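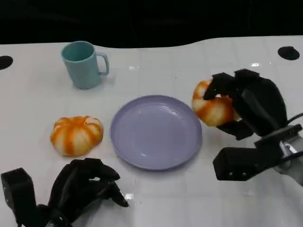

Teal mug and lavender-gray plate on a white table

Ticket: Events page still shows the old band schedule
Venue: Besemero Bar & Patio, Juvville
Opened by: Diane Gill
Status: Waiting on customer

Diane Gill, Thu 20 May
Hi there! Sorry to bother you again so soon after the menu business. I put the new live music lineup in last night (we have 13 acts booked through the summer, which is a lot for us!) and it looks lovely on my office computer, but on my phone the page still has the November bands. A couple who drove over from Chisholm came in asking for a trio we haven't had since the holidays. I gave them a round of drinks and they stayed for the DJ, so no harm done, but I'd love to get it fixed before the weekend.

Ghislain Perron, Skodow Support
Hi Diane, no bother at all, and thank you for being so kind to those folks. I had a look and your new lineup is saved just fine. The mobile page was holding on to an old copy, so I cleared it. I also noticed the calendar is set to list only 50 entries, old ones included, and you have some 200 in there. Could you open Calendar, then Display, and tick "Hide past events"? After that, close the page on your phone and open it again.

Diane Gill
Ticked it! The first 4 acts are showing now, but the Sunday patio sets are missing. Should those be under a separate heading?

Ghislain Perron, Skodow Support
They're saved as drafts, Diane. Open each one and press Publish, then let me know what your phone shows.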